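Textile bench, August, entry begun 9.40

Carried on with the light cloths from the Gellau box. Sorted them by weight first, then by how they hang, as Milan Declercq asked after the last round.

The mint green one is the thinnest of the large pieces. Fine, slightly crinkled surface, and you can see through it wherever it lies in a single layer. Doubled over, it goes a much stronger green, so judge the colour on one layer over white and write down that you did. I had it as two different cloths in my first list. Corrected now.

Hang test from a single point near the middle. Held for 3 minutes, let down, turned, held again. 6 holds in all. Notes on the form:
- folds run out from the held point, one of them deeper than the rest
- no mark left at the point after smoothing by hand
- the crinkle is in the weave, do not try to press it out

Compared with the Dekker cotton (300 g weight, cream), the green moves with any draught. Shut the door to the corridor before starting. I lost the second hold to somebody coming in with the post and repeated it.

Washing: the Cirnetby sheet says cool, no spin. Did it by hand in the small sink and dried it flat on the rack. Hem has started to go at one corner, 3 cm of loose thread. Trimmed, not sewn. Milan to decide whether it stays in the set.

Storage: roll the thin ones, don't fold them. The Gandale tubes are the right length for everything except the cream cotton. Labels go on the tube end, pencil only. 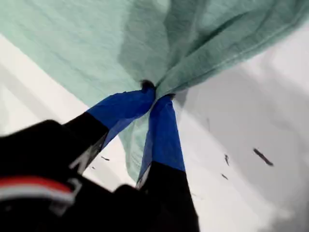 Still to do: the two grey pieces, and the striped one if the tubes last. Need more tissue, and the bench scale wants checking with the 1,000 g weight before anybody uses it again. Stopped at 12.15.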